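26 January 2021
Castumley workshop notebook, entry by the textiles bench

Started on the knits today. The wovens are finished apart from the two that went back to Agbeko for relabelling, and I'd sooner wait for those than guess which is which. Everything in the woven drawer is now folded to the same size and carries a tag on the left corner. If you take one out, put it back tag side up.

The grey knit is the first of the large pieces. I weighed it on the parcel scale before doing anything else: 1,233 g, bag not included. The old sheet from November gives a lower figure, but the old sheet doesn't say whether the scale was zeroed with the tray on, so I've crossed it out and written the new one beside it. Same scale for all the rest, please, tray on, zeroed.

Laid it flat on the long table in the other room first to measure it. Longest side 172 cm, taken along the edge without pulling. With a gentle pull I could get a good bit more than that and it didn't come all the way back straight away. I left it alone for 20 minutes and measured again and it was at 172 once more. So the waiting matters with this one. The cottons didn't care.

Pilling: some on one face, hardly any on the other. I have called the pilled face B. Marked with a white thread at one corner, a single stitch, tied off. Don't use the safety pins from the Milten box for marking, they leave a hole in anything knitted and one of them has already opened up a stitch in the small cream piece. I've closed that with a bit of matching yarn, it will hold, but it should be noted on its card.

Then folding. I tried three ways.

First in half and half again, as we do with the sheets. Gives a tidy square but it is far too thick to lie down and the top layer slides off if anybody knocks the table.

Second in thirds lengthways, then rolled. Takes up the least room in the drawer. It unrolls slowly by itself if it isn't tied, and tape is no good on the fuzz. Cotton tape round the middle works.

Third, not folded at all, just gathered up and dropped in a heap. I know this isn't folding, but I want to know what state it ends up in if someone leaves it, and whether the creases stay in. Left it along the near side of the table and went for lunch.

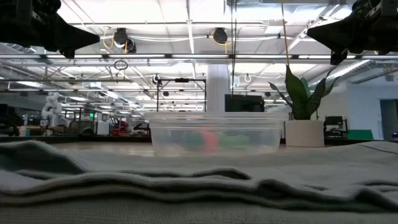
The creases don't worry me much. With the knit, a shake and ten strokes with the flat of the hand takes most of them out, and the ones left over are only at the thick folds. I wouldn't steam it. The care label is missing and I don't know what it is made of. Skultero sold us the lot as "mixed household knits" with no further detail on the invoice. I have written to ask for the fibre content and will paste the reply in here if there is one.

Storage. The clear plastic containers are good for small things and hopeless for the big knits. You can get one in, but you have to push it down, and then it comes out with the marks of every edge it was pressed against. Keep the clear ones for odds and ends. You can tell more or less what's in them from the side, which saves lifting them all down. Large knits go in the bottom drawer, rolled, with cotton tape. The drawer takes four if they are put in alternately, five if you lean on it. Four, please.

The snake plant, for whoever keeps asking. It has been watered for this month and does not need any more. It likes being left dry. If it is in the way, move it by the white pot and not by the leaves, and wipe the table underneath before putting any cloth down, as there is sometimes grit.

Other jobs done:

Lint roller refills have come. They are on the shelf above the scale. We went through almost 50 sheets on the fleeces last week so I ordered double.

Wiped down the table with a damp cloth and let it dry fully before laying the knit out. The spray cleaner leaves a film which the fuzz picks up, so no spray on days when we have knits out.

Threw away the cracked ruler. Use the steel tape. It starts a shade short of the hook, so measure from the 10 mark and take it off after. I have written this on the case too.

Still to do:

Weigh and measure the remaining large knits, face A and B marked on each.
Redo the card for the small cream piece.
Cut more cotton tape, arm's length each, ends knotted.
Chase Agbeko about the two wovens.
Find out whether the knit can be hand washed. If Skultero don't answer by the end of the week I will try it on a corner, cool water, no wringing, dried flat on the rack.

The grey one is rolled and taped and in the bottom drawer, left-hand side. Its card is clipped to the tape.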